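Fomdale serving bowl and rimmed plate: six weeks of soup, salad and too many noodles

Reviewed by Amra Shehu
July 15, 2024

I am fussy about bowls. I eat most of my dinners out of one, usually on my lap, and I've been through a fair few that were too shallow, too heavy or so wide that a portion of soup went cold before I'd found a spoon. So when the last of my old set went (dropped on the back step, full of strawberries, I'd rather not talk about it) I spent far too many evenings looking for something to replace it.

What I ended up with is the big pale blue bowl from Fomdale, and then, a week later, the wide cream plate with the brown rim from their other range. They aren't sold as a pair and the website doesn't show them together anywhere, which seems a missed opportunity to me. I only put one on top of the other because I'd run out of room on the draining rack, and I liked it so much I've kept them that way ever since!

First impressions

The parcel was well packed, with plenty of paper and no plastic at all, and both pieces arrived in one bit. I've had deliveries from other places where you open the box and hear that horrible tinkle, so full marks there.

The bowl is bigger than I'd pictured from the website. I'm bad at reading measurements, I admit, and I'd imagined something for cereal. It's really a serving bowl, or a very generous noodle bowl, and cereal looks lost at the bottom of it. My friend Hamish Faulkner came round the evening it turned up and asked whether I was planning to wash my hair in it. He then ate two helpings of dal out of it, so I don't take his remarks too seriously.

The colour is lovely. It's a soft, milky sort of blue, and glossy enough to pick up whatever light is going. I was worried it would look like something from a nursery and it doesn't, especially with the cream under it. The plate has a pale yellow tinge to the glaze once you get it near a window, and the dark brown line round the edge stops the whole thing from going too sugary. 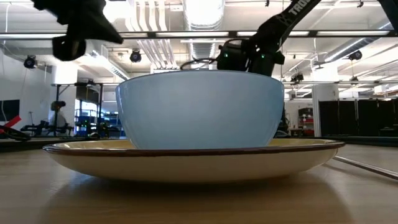 Using the bowl

The shape is what sold me. The sides are steep and come in towards the bottom, so soup stays deep and keeps its heat much longer than it did in my old wide ones. Noodles are brilliant in it, as you can lift and twirl without slopping broth over the side. Rice with something saucy on top is good too.

Salad is less of a success. If you're dressing leaves for two or three people you want a bit more width to toss them about, and in this one I kept flicking rocket on to the table. I've gone back to using my scruffy old mixing bowl for that and just tipping the salad in at the end.

The thin rim is nice to look at and pleasant to drink from (yes, I drink the last of the soup, and you should too). I am slightly nervous of it in the sink, though. I haven't chipped it so far but I do wash it on its own, before the pans go in, and I'm not normally that careful with anything.

Using the plate

I'd call this a plate, though there's enough of a dip to it that you could have risotto or a stew on it quite happily. As a saucer for the big bowl it's perfect. It catches drips, it gives you somewhere to park bread, and it means you can carry a full bowl of hot soup to the table without burning your fingers. I did not know how much I needed that.

On its own it's my new favourite for pasta. The one grumble is that the cream glaze shows up knife marks, little grey ones. They come off with a bit of bicarb and a sponge, but you have to remember to do it.

Washing up and storing

Turmeric hasn't stained either of them, and beetroot rinsed straight off. I don't own a dishwasher, so I can't tell you about that. My neighbour Đạt Kim has put his bowl through his machine most nights since June and he says it still looks the same as mine, which I've seen and can confirm.

Storage is trickier. The bowl is tall, and in a normal cupboard it takes up a whole shelf to itself unless you put smaller ones inside it. Mine lives out on the table with fruit in it when it isn't being used for supper.

Price

The bowl was £36 and the plate was £13. I thought the first one was steep and the second a bargain. I did look at the Gelleo bowls, which are cheaper, but the ones I picked up in the shop had a rough foot and I could hear them scraping my table already.

Would I buy them again? The plate, yes, and I've got another on order. The bowl I'd buy again for soup and noodles, but if you mostly eat salad I'd look for something wider. Fomdale say there's a green one coming, and I've asked to be put on the list.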